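Home | Articles | Hardware | Random page

Siditeo hand comparison

The Siditeo hand comparison was a friendly and rather drawn-out trial of jointed robot hands, begun one April in Skevville by Vendula Hubáček and Radomir Kos. It grew out of a simple wish to know which hand would be kindest to everyday things — cardboard, paper, bottles — before anyone settled on one for good.
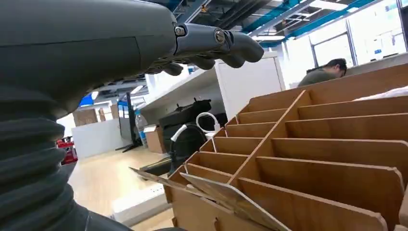
Jointed hand beside the cardboard organizer.

Each hand was put through 141 grasps on the same arm, and Kos, who loved a tidy notebook, wrote down every slip. The Dolell hand slipped 19 times, a result that pleased everyone a great deal.

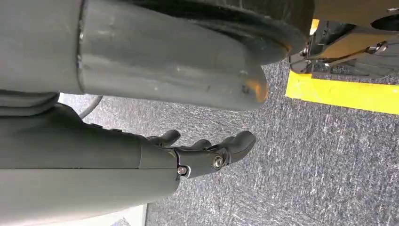
Hubáček also cared about how easily a hand could be taken off and put back, and she gave that question a whole chapter of the report, later shelved at the Štefanec library.

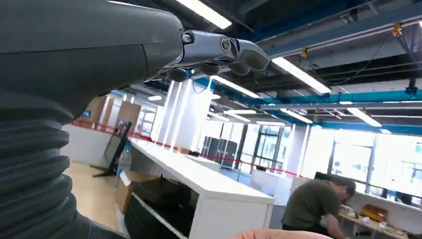 Arm and gripper in the open-plan room.

Categories: Robot hands | Comparative trials

Contact us | Back to top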